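Chapter 6
Lamb Supply and the Farm Gate Price

Before you start: reread the section on carcass weights. You'll need it.

Price first, since thats what everyone asks about. A lamb sold in April and the same lamb sold in September don't bring the same money. Feed is different, weights are different, the buyer has more or fewer to choose from. Most of this chapter is about the last one.

Supply of lamb is seasonal. Ewes bred in fall drop lambs in late winter and spring, and those lambs finish in a bunch. So the plants are full for a few months, then short. Prices go the other way – usually. Imports, frozen stock and holiday demand all muddy it.

Our running case is the Pagano valley. Small place, mixed farms, one plant (Drulus) and one live auction at Biseck. Iddrisu Akpalu kept the auction records for years and let us use them. In the year we follow, 3225 lambs went through the ring. Of those, 187 were carried over from the year before, and you'll see why that matters when we get to the forecast.

Words to know: carryover, kill rate, basis, dressed weight, flock rebuilding. 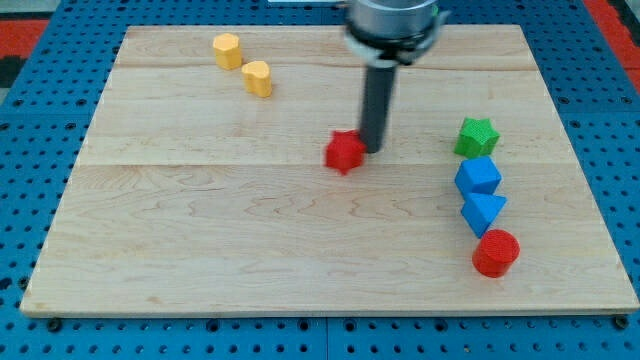 6.1 What a forecast is made of

Start with the ewes. Count of breeding ewes, times lambs raised per ewe, minus deaths, minus the ewe lambs kept back for breeding. That gives you lambs for sale. Add carryover. Now spread it over the months, which is the hard part.

Keeping back ewe lambs trips up students every year. When farmers feel good about prices they hold more females. Fewer lambs get sold now, more get sold 2 years on. Supply drops at first becuase the outlook is good. Read that again if you need to.

Buppha Panyasiri and Arif Debnath tried the method on 17 Pagano farms. Ewe numbers, fine. Lambing rate, close enough. Timing was off – a dry spring, slow grass, lambs sold late and light. Total head came out near the forecast but total meat didn't. Head and tonnage are separate forecasts. Keep them in separate columns.

Table 6.1 has their numbers by month. Work through the January row by hand before going on to 6.2.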